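The Kedari car had been fourth for so long that the crew had stopped looking at the board. It was the 280th lap of a race that had started in daylight, at a track outside Plornier, and the driver's hands had gone numb somewhere after the last restart.

"Nine to go when we see the flag stand," the spotter said. "Save a little if you can."

She lifted early going into turn one and let the car roll. The Skjelbred car ahead of her was loose. She could see its tail step out every time it came down off the banking, and each time the driver caught it and lost a few feet. Its right rear was finished. Hers was close to it.

The team had bought five sets of tires and used them all. The other teams had bought more. Her crew chief had explained the budget in January, in the shop, standing next to a car with no engine in it. He said they would run up front at the end of some races and they would look slow in the middle of most of them. She had said that was fine. It had been easier to say in the shop.
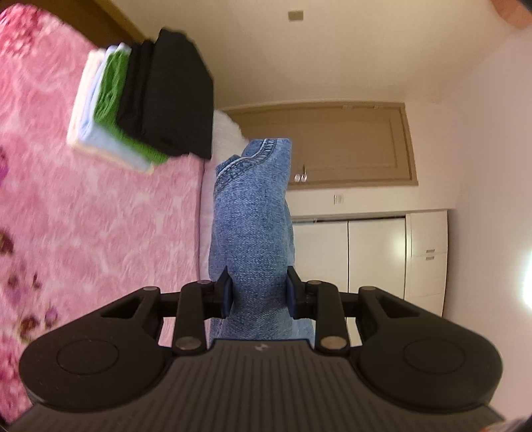

"Caution's out, caution's out. Turn three."

She came off the gas and raised a hand inside the window net for the car behind. A blue car sat backward against the wall with its hood folded up. The driver had already dropped his net.

"You've got no tires," the crew chief said. "So we're staying out. Most of these guys are going to come in."

"What about Skjelbred?"

"Watching him now."

The pace car picked them up on the backstretch. She went around once with the heat coming up through the floor, and then the pits opened. The leader came down the ramp. So did second. The Skjelbred car went down with them, smoking a little from the right front, and she was by herself behind the pace car with the lights going.

"That's you in the lead," the spotter said.

She had not led a lap since Grurnora, two seasons back, and she had led that one because of a scoring mistake. She drank what was left in the bottle. It tasted like the hose.

"How many took tires?"

"All of them that matter."

"How many laps will we get?"

"Five. They'll be coming hard. Take the bottom and make them go around."

The pace car's lights went out. She weaved to clean the tires, knowing it would not do much, and felt the front end slide across the seam in turn four. The purse for winning was more than the team had made all last year. Fourth paid 2000.

"Inside lane," she said.

"Inside lane. Your restart, your pace."

She brought the field down to the line slower than they wanted, and when the car beside her twitched, she went.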